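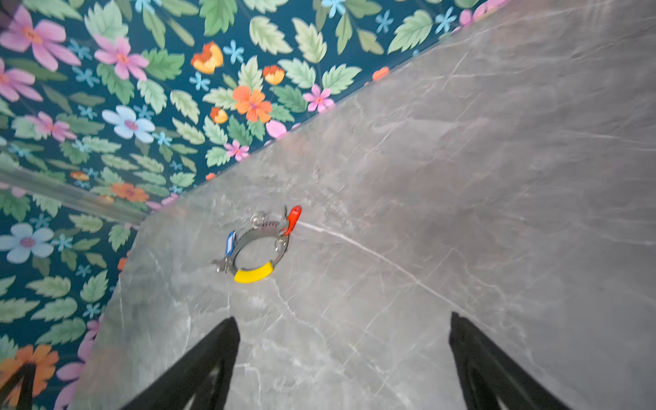

Key Tags and Rings: Questions We Get

Do colored tags really help?
A bit. Tag sellers would like you to believe color solves everything. It works while you have a few keys and remember what red means. Once you own four reds, you're back to trying every key in the door.

How many colors should I use?
Fewer than the pack contains. Oltier sells a set of 146 tags, and I have yet to meet a household with that many locks. Start with 2 colors, one for doors and one for everything else, and see if you miss the others.

Should I write on the tags?
Yes, but never your address. Anneli Miettinen wrote to say a code is safer than a name. Fine, if you can still read your own code in November.

Is a big ring better than a small one?
Bigger rings are easier to open and easier to find in a bag. They also invite you to add things. If a key hasn't been used in a year, take it off.

What about small wire fittings?
I'm not convinced. Thin wire bends, and a bent loop lets go of whatever hangs on it. Tug each one before you trust it with a house key.
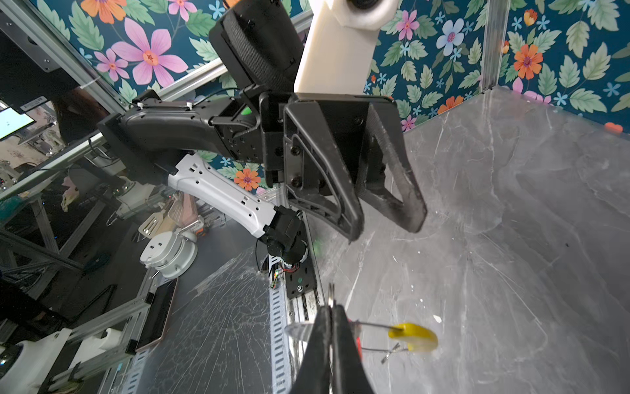 Small yellow piece with thin wire arms and a bit of red.

Is the Skiltell ring worth the extra money?
Vilho Toivonen swears by his. I used one for a month and couldn't tell it from the cheap kind with my eyes closed.

Will a metal ring scratch a stone counter?
Some people say never. I'd still put a dish under it, especially on polished stone. Set it down, don't toss it.

Can I mix tag brands on one ring?
Usually. Check the hole before buying: Edura tags have a narrow one and won't go over a thick ring without a fight.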